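Category: Company News > Workplace & Automation

Rastora puts automated mileage and route logging in its field service cars

CATACUTAN, February 2026. I run field operations at Rastora, and I've been asked to write this one myself, so please forgive me if it sounds less like a press release than usual. We've switched on Saveo, our automated trip logging and scheduling system, in all 232 of our service cars. If you've ever had a Rastora technician out to look at a water pump or a pressure tank, this is the stuff that decides who comes to you and when.

Our people drive a lot. A technician on the Prasavano side can easily put 200 miles on a car before supper, most of it on two-lane roads with trees on both sides and not much of a phone signal. Until last fall every one of those miles got written down by hand, on a paper sheet, usually in a driveway at the end of the day (I did it for years and my handwriting was a disgrace). Then somebody in the office typed it all in again. During the trial we added up the sheets from one depot and got 3,648 of them. That's a lot of typing!

Saveo takes that job over. It records where the car went and how long each stop took, fills in the mileage, and reorders the next calls when one runs long. The technician gets the new order read out loud and can say no to it. I pushed hard for that last part. A person who knows that the bridge road floods should be able to overrule a computer that doesn't.

So what changes for the crew? The paper sheets are gone, and the end-of-day paperwork with them. Pay for drive time now comes straight from the log, and each technician can see their own log and ask for a correction. Location recording stops when the shift ends, and we put that in writing before the first car was fitted. The four people who used to key in the sheets have moved to the scheduling desk, same pay or better, and two of them have already told me they'd rather talk to customers all day than to a spreadsheet.

It hasn't all been smooth. The first version kept sending folks the long way to save a left turn, and we heard about it, loudly. We fixed that one, and we're still working on how it handles lunch breaks.

The driving itself stays with our technicians. Saveo doesn't steer or brake, and we have no plans to change that.

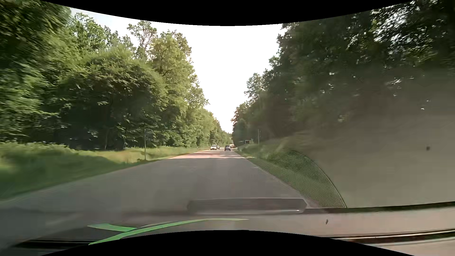 Photo: Rastora Field Operations. Free for editorial use with credit.

Roads like that one are where most of our working day goes, and I'm glad to have the clipboard off the passenger seat. The next update, due in April, will let technicians swap calls with each other without going through the desk. They've been asking for it since week one, and over 100 of them have signed up to test it.

Contact: Rastora Press Desk, Catacutan | © Rastora. All rights reserved. | Back to top
Last updated: two days ago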